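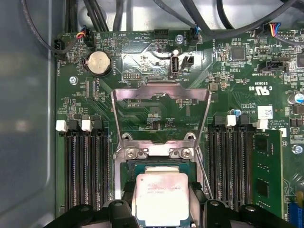

Who decides the size of the classrooms when an old school is replaced by a new one?
In the projects we studied, the size was fixed by the funding authority before the architect was appointed, and the teachers were asked only about the arrangement of the rooms.

4.2 Early decisions and their effect on the plan

The two school replacements in Oltberg and Kostent had the same funding rules but very different sites. In Oltberg the old building stayed open during the construction, and the new one had to be placed on the former sports field. In Kostent the pupils were moved to a rented building, so the architect could use the whole plot. We expected that the freer site would produce the freer plan. This expectation was only partly confirmed.

The design brief for Oltberg asked for 40 teaching rooms, all with daylight from at least one side. The narrow field allowed a building of only moderate depth, and the daylight condition was met in the first sketch. In Kostent the deeper plan placed several rooms around an inner court. The court was made smaller two times for reasons of cost, and after the second reduction the lower rooms did not reach the daylight level in the brief. The architect, Ruan Visser, proposed to exchange these rooms with the storage and the staff rooms. The school accepted this in January, but the staff rooms are since then the most frequent complaint in our interviews.

We reviewed 290 change requests from both projects. Of these, 82 were made before the construction contract was signed. The early requests are mostly about position: which room is next to which, where the entrance is, how the kitchen receives its deliveries. The late requests are mostly about equipment and surfaces, and they are answered faster — often in the same site meeting. Sithole and Bako coded the requests separately and then discussed each case where their codes were different.

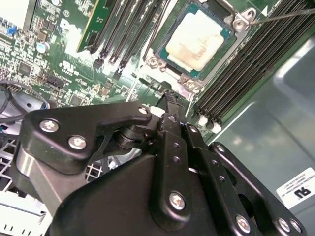 Figure 3. Gripper finger at the motherboard of an open server chassis, below the processor socket.

One category was difficult to code. A request for a wider corridor in Oltberg was registered as a matter of fire safety, although the head teacher, Elikem Abubakari, told us that she wanted space for exhibitions of pupils' work. We kept the registered category in such cases and wrote the other motive in a note. A reader who prefers the stated motive will find a somewhat higher share of teaching-related requests than we report.

The time from the approved brief to the signed contract was 228 days in Kostent. For Oltberg we cannot give a comparable value, as the brief was approved in two parts. Stavros Jurić, who led the client side there, considers the division useful because the sports hall could be discussed with the town separately. The minutes support his view for the hall, but they show also that the link between hall and classrooms was drawn late and by a different office. The consequences of this link for the evening use of the building are treated in Section 4.3.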